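4. Recording examples

Read section 3 first. The arms must be homed and both grippers must open and close freely before you record anything.

4.1 Before the first take

1. Start Kavix and open a new session. Type the task name in full. "Test" and "new" are not task names, and we have 116 takes on the Stisgate drive that can't be used for that reason.
2. Put the tray back from the near edge of the table, midway between the arms.
3. Open both grippers and bring them in above the table, one on each side of the tray, fingertips pointing inwards.
4. Check that neither cable pulls when the arm moves.

Note: The Duman handbook says the start position "need not be exact". Treat this with caution. Joanne Dawber went through 382 takes and found that the policy had mostly learned where people like to put the tray. Move it a little between takes, on purpose, and write down that you did.
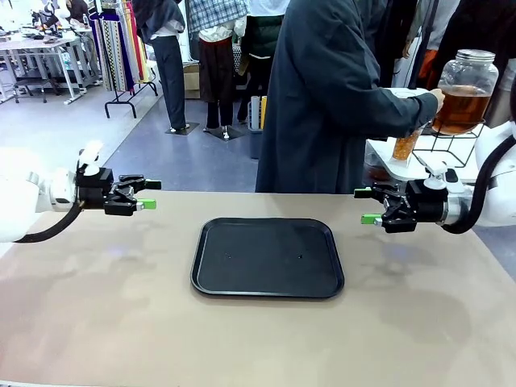 4.2 Recording

5. Press Record and wait for the tone. Anything you do before the tone is lost.
6. Carry out the task at the speed you would want it repeated. Slow, careful takes look lovely on playback and teach the arms to dither.
7. If you fumble, carry on and recover. Mark the take R. Do not delete it.
8. Press Stop, then open both grippers before going back to the start position.

Caution: Keep your hands out of reach of both arms while the session is live. The Pause button holds the recording only. It does not hold the arms.

4.3 Checking

9. Play back every take. The quality score in Kavix gave full marks to 3 takes in which the gripper closed on air, so a green tick means very little.
10. Have a second person sort the takes into keep, R and reject.

Note: Drinier claims that 4 good takes are enough for a simple lift. We have not managed it. Ezequiel Barajas has the results and will send them to anyone who asks.

11. Close the session before copying the files. Kavix will let you copy an open session, without a warning, and the last take will be missing.

Section last changed Tue 25 April.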